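How to Block and Parry With the Baswood Staff in Loslow

The Baswood Staff doesn't look like much when you first pick it up, and plenty of players sell it before they reach the second town. Please don't! It has the widest block arc of any two-handed weapon in the game, and once the timing clicks it's a joy to use.

Start in the training yard with Van Acker, the fencing master. Set him to "slow" and hold block until he swings. You'll notice his shoulder dips just before the strike – that dip is your cue for every human enemy from here on.

Now let go of block and tap it on the dip instead. A good parry rings like a bell and leaves him open for 4 hits. Take three and step back, at least until you know his recovery by heart.

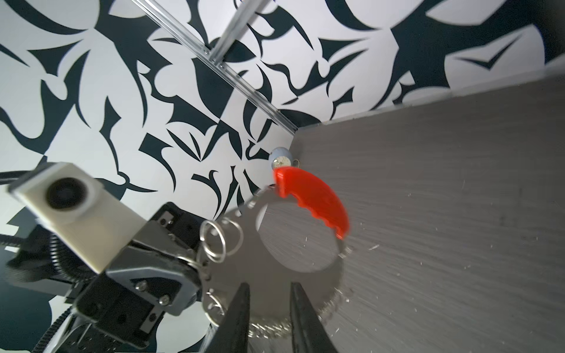
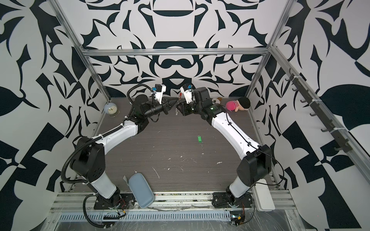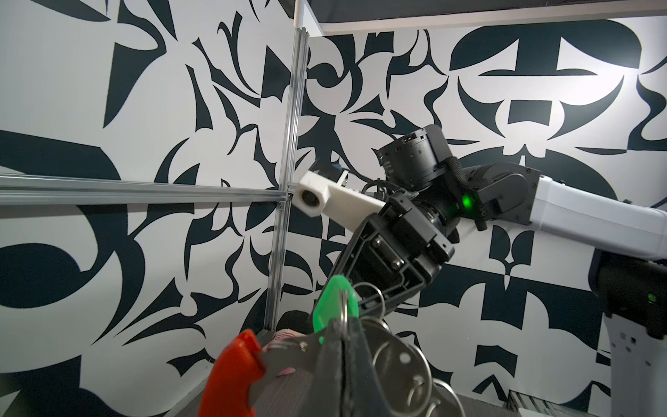
Once you can parry him five times in a row, switch to "fast" and do it all over again. The dip is shorter but the rhythm is the same. Watch your stamina too: a held block drains it the whole time, a tapped one costs 5 points and nothing more.

Next, head for the quarry and look for the bandits with hatchets. They swing in pairs, so parry the first, sidestep left and use the low sweep (crouch plus heavy attack). It knocks both of them down if they're close together, and it feels fantastic.

Upgrades: go for grip wrap first, iron caps second. The caps raise damage to 37 but slow your recovery a little, so practice a few rounds with Van Acker again after fitting them. Thanks to Olaia Miranda for the low sweep tip – I'd played 163 hours without ever trying it.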